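Support > Online Store > Orders and Labels > Ticket 149

Shipping weight wrong on all tees, labels getting rejected

Opened by: Rosimeire Lacerda
Priority: high
Status: closed

Since the update in June every T-shirt order is going out with a weight of 0. Label page says "weight missing" and won't print. Mugs and totes are fine. Have 68 orders sitting here. Pickup is at 4:30 pm. Please help asap

Tried so far:
- logged out, back in
- different browser
- retyped the weight on one shirt, saved, looked ok, went back to 0 after refresh
- restarted the label printer (no change, didn't expect any)

Gitau Athumani, 10:12 am
Looking. Which sizes? And are you typing the weight on the product or on the size?

Rosimeire Lacerda, 10:20 am
All sizes. On the product, same as always. Never had to touch the sizes before.

Gitau Athumani, 10:41 am
OK, can see it. Anything with sizes now reads the weight off each size line and ignores the product one. Yours are blank on the size lines so it sends 0. Mugs have no sizes, thats why they work.

Try one for me: Products, open the shirt, Sizes tab, put a weight in for Medium, save, refresh. Don't touch the others yet.

Rosimeire Lacerda, 10:49 am
Medium stuck. Label printed!! But I have way too many of these to do by hand before 4:30. Is there a bulk way

Gitau Athumani, 10:55 am
Yes. Export the product sheet, fill the column called size_weight, import it back. Grams only, no "g" after the number. Limit is 500 rows per file so split it if you go over. Leave the photo columns alone, blank ones wipe your pictures.

Rosimeire Lacerda, 11:30 am
Import failed. "Row 2 not a number." I typed 149 in there, thats a number??

Gitau Athumani, 11:38 am
Probably a space after it, or the cell is set as text. Select the column, change to Number, save as CSV again. 

Rosimeire Lacerda, 11:52 am
It was a space. Ugh. Went through this time, no errors. Blue-gray cotton tee.

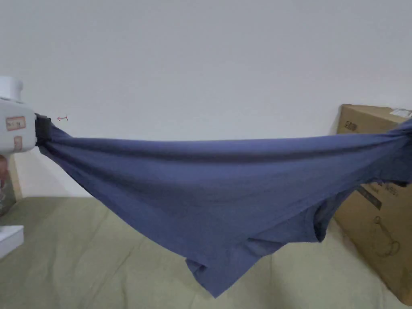
Labels are printing but now the shipping price at checkout looks old. Customer view still shows the flat rate. Is that the same bug or a new one

Gitau Athumani, 12:04 pm
Same one, leftover. Checkout keeps the old rate till you clear it. Settings, Shipping, Refresh rates. Takes a minute. Then test with a cart in a private window, your normal one will remeber the old price.

Rosimeire Lacerda, 12:19 pm
Refreshed. Cart is right now. All 68 labels done, packing.

Gitau Athumani, 12:25 pm
Great. Passed the blank size line thing to Ajith Palaniappan on the store side, it should fall back to the product weight and it doesn't. No date for a fix. Until then any new shirt needs a weight on every size. Closing, reply here to reopen.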